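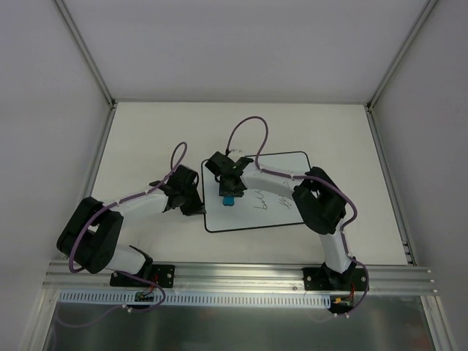 From: Pendo Masanja
To: Torar users list
Date: June 23, 2025
Subject: Re: right arm goes limp partway through a word

Hi all,

Thanks for the replies, and sorry I went quiet. I think I've got it, so I'm writing it up for anyone else running two arms off one rail.

Sotomayor wrote:
> When you say limp, do you mean all the joints at once or
> just the wrist? We had a Walska cell in May where only the
> wrist let go, and it was the cable every time. Can you get
> the fault log and tell us which joint drops off first?

All of them at once, elbow included! The forearm just comes down on the whiteboard, marker and all. I pulled the log like you said (783 lines, most of it useless) and the first thing to drop off is always joint 2, then everything past it a moment later. The left arm never complains.

So I went after the purple cable. On my setup it makes a big loop over the gripper, gets clipped along the forearm, goes around the outside of the elbow and then down past the base to the little board under the rail. With the arm parked, it looks great. But when it reaches across to start a word on the left half of the board, the stretch around the elbow pulls tight, and it was tugging on the connector down at the base. I could get the fault by hand, power on and arm held still, with one gentle pull – kind of embarrassing after two evenings of blaming the Sultar firmware.

I reseated the connector, moved one clip up the lower link and left more slack at the elbow. It ran 43 words last night without a drop. Before that I was lucky to get through 2.

What still bugs me is the safety side. When the bus goes away, torque goes away, and the arm falls on whatever is under it. My hand was in there once, straightening the board (no harm done, but I jumped). I now cut power before I reach in, every time. Is there a setting that makes the joints hold position on a comms loss? I found a timeout set to 185 ms but nothing that says what happens after it.

Pendo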